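Open afternoon at the Surnstead workshop

In May we opened the Pilludari workshop at Surnstead to visitors for an afternoon. Doors opened at 1 pm and 188 people came through before we closed, most of them from Hustumgate and the villages nearby. We ran three benches, each with an arm working on ordinary household things, and let people stand close enough to see the fingers move. A short write-up of the day follows for those who asked.

The first bench was sorting. Visitors dropped bits and pieces into a shallow tray and the arm moved them into tubs by size. It ran all afternoon with one stop, when a sleeve caught the emergency button. Children were allowed to choose the next item, and the queue for this went out past the coat stand.

The second bench was the one people asked most about. It was given over to locks and keys, which are awkward for a gripper: a key is thin and lies flat, and a cable lock does not keep one shape from one attempt to the next. A person does this sort of job with two hands and hardly looks.
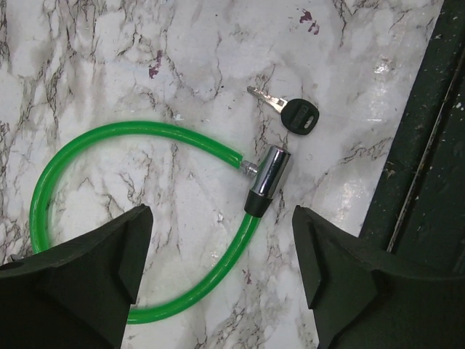
We had planned 50 attempts on this bench and got through them by twenty to four, so we carried on with requests. Several visitors wanted to try their own keys. We said yes to door keys and no to car keys, after some discussion. One man timed himself against the arm and won easily, then asked to go again with gloves on.

The third bench was hands-on. Anyone over eight could steer the arm with a pair of handles and try to stack wooden blocks. The tallest stack that stayed up was seven blocks, built by a girl who then knocked it down on purpose.

The Panasiuk control desk, which usually lives in the back office, was brought out for the day so that people could see the settings being changed. It drew a smaller crowd, but they stayed a long time and asked good questions – mainly about speed, and what happens when the power goes off.

Tea was served in the yard. We had 300 paper cups and the urn held out until closing.

If you left a grey umbrella or a child's blue cardigan, both are at the front desk. The next open afternoon will be in the autumn, and the date will go up on the news page once the hall booking is settled. Entry will be free again. Parking is limited, so please use the field entrance – the gate by the main road will be kept clear for deliveries.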